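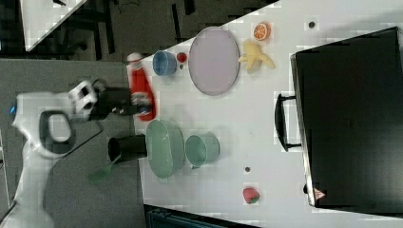
The reply on the shared page says the toy food should stay out on the white table until the whole Stilow kit is listed, and that ketchup is a condiment, so it goes with the dishes. I agree with the first part. For the second part I am not so sure.

Mar 1, 2021

Today I continued the list of the play kitchen things. The old list is from December and many lines in it are only "fruit, various", which does not help when we want to order a replacement from Kiani. I write now one line for each thing, with color and material, if I am sure of the material.

The ketchup bottle I put under "soft goods". It is felt, and the label is sewn on, so it must not go in the hot wash with the dishes.

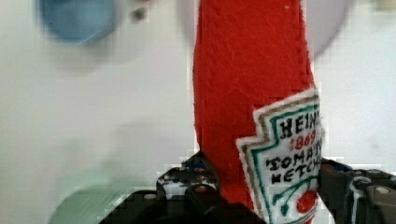

Felt ketchup bottle, label with HEINZ and 1869 in stitching.

For the strawberry I wrote "red, dimpled surface". I would like to keep the small food in the Jasutach box, which has 13 compartments. 6 of them are still without a name. The labels are in the drawer, a roll of 500, so we can be generous.
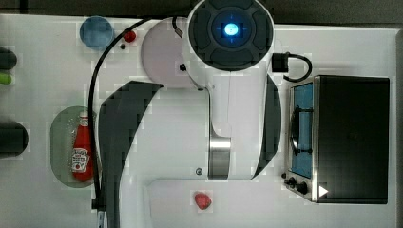
Strawberry, red, seen from above.

Dishes: the big lavender plate and the blue bowl are in the list. The plate has a rim in a darker tone, I noted this to not confuse it with the plates from the Ikirov set. The banana with open peel and the orange slice go to fruit. 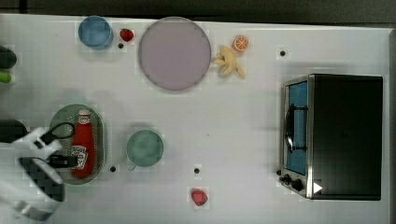
Still to do

Toaster oven: write down the size of the door opening, and check if the lavender plate fits inside.
Ask again where to put the ketchup.
Print 2 copies of the new list, one for the box lid.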